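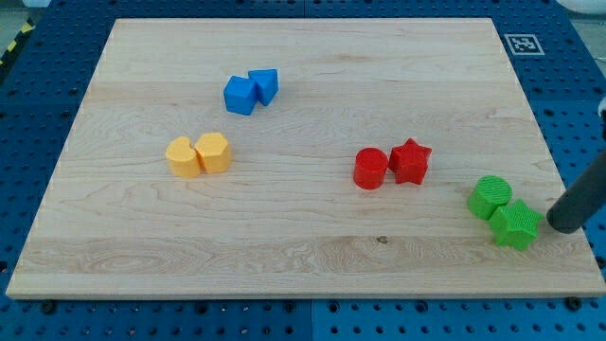
Who we are

Prullaline is a small shop in Rusden that teaches robots by hand. Somebody moves the arm, or drives it from a second arm across the bench, and the robot records what it felt and where it went. Do that enough times and you've got something to train on. That's the business. Page last updated 5/18/25, a few bits still missing, sorry.

How it started

Heloísa Barros and Selma Golob were sharing a bench at a packaging plant, both fed up with reprogramming the same pick every time a carton changed size. Heloísa had read up on demonstration. Selma could solder. They rented the unit on Arnardóttir Street the next April and ran the first jobs off one arm and a borrowed power supply. Now there are 8 of us and three stations. Still one bathroom.

What we do all day

Mostly table work. Sorting, pairing, pushing things together, nudging them apart again. Color blocks on a wood board is our bread and butter - put the blue with the blue, red with the red, the two green ones next to each other. Sounds like preschool. Try it with one rod for a finger and no wrist feeling, then come talk to us.

Stars are the worst. Points catch on whatever is next to them and the whole thing spins. Cylinders are fine until they're on their side. Hearts, depends which way you come in. New operators get cubes first and nothing else for the first few sessions.

We print most of our blocks in house. Colors get picked so a person can tell them apart quick at the end of a long shift, and the tags on the table let us line up the cameras again after somebody bumps something. Somebody always bumps something.

Two ways of teaching

By hand: you hold the arm and walk it through. Good for slow jobs, contact, anything where you want to feel the push. Tiring on the shoulders. Short turns only.

By remote: leader arm on one side, follower on the other, you move one and the other copies. Takes longer to get good at. Better data in the end, we think, as your hands stay out of the camera view. Selma disagrees for anything involving lids and she may be right.

We log the bad runs too. A missed push and a recovery is worth keeping, so please don't ask us to send only the pretty ones. They get labeled and go in there own folder.

Unusent

Unusent is our recording tool. Started as a script, got out of hand. It saves joint positions, video and the operator's notes in one place, and flags a run if the clocks drift. The last sorting set we did with it came to 600 runs, 269 of them by hand and the rest remote. Customers get a copy of the tool with the data. Manual is in progress (has been for a while).

Working with us

Send a short note on the task, the parts, and which arm you have. Samples help a lot, a box of real parts beats a drawing. We'll do a trial day first and tell you straight if it's a job for us. Anything with liquids, probably not yet.

Visits ok, call ahead. Closed shoes past the striped tape. Ring the side bell, the front one dosen't work.

Jobs

Looking for one more operator, part time, mornings. Steady hands, patience, no degree needed. Gamers do well, so do people who sew. Training is paid. Write to Heloísa and put "operator" in the subject line so it doesn't get lost.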